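Enero, cuaderno del taller Juvau

Mesa blanca
Por fin le hemos dedicado un buen rato a la mesa, que lo venía pidiendo desde antes de las fiestas. Lai-ching Kwok propone dejar libre el centro y arrimar las cosas al fondo - me parece muy bien, así se trabaja con más gusto. El tablero es mate y las sombras le caen suaves, algo que mis ojos agradecen mucho a estas horas. 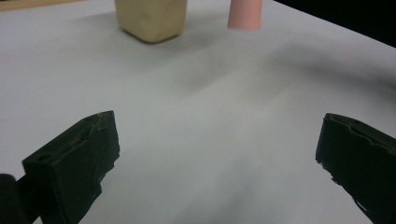
Pendiente
Preguntar en Gasico por el paño 424 y devolverle a Ellis su bandeja.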